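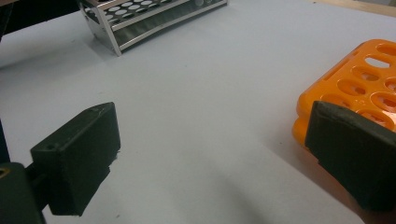 A reader wrote in after my last column to say that I was being unfair to the lodges, and that a guest who flies halfway round the world for a safari has every right to expect a drive in the morning and another in the afternoon. She had just come back from Tudov and had seen lion on both days. I have no quarrel with her trip. My quarrel is with the timetable.

Most camps on the Tudov side now sell the same stay: two nights, four drives, transfer out after breakfast. It suits the airstrip and it suits the agents. I don't think it suits the visitor much, and it does nothing for the animals. When a leopard is found near Rilbridge in May, every vehicle within radio range has to get there before its guests go home. I have sat in a queue of 20 of them. The leopard stayed in the tree and we were each given a few minutes, then waved on.

The reserve's own rules allow a queue like that. Primasdale, next door, does things differently. It has 24 beds in all, takes no booking under five nights, and lets guides turn the radio off. You may spend a whole morning with a family of mongooses, and some people will hate that. The rate last season was 1570 dollars a person for the five nights, without flights, and that is less per night than several camps charge for the rushed version.

The usual objection is that working people can't spare the time. Some can't. But plenty of the two-night guests I meet are on a fortnight's holiday, with four camps and over 2 full days of it spent waiting for small aircraft. They could drop two of the camps and lose very little.

Kruger shows it can be done cheaply as well. People drive themselves there, stay a week in a rest camp, and park at a waterhole with a flask for as long as they please — no guide, no schedule. The private reserves could learn from that. A minimum stay of four nights would be a fair place to start, and I would like to see Tudov bring it in before the next set of leases is signed.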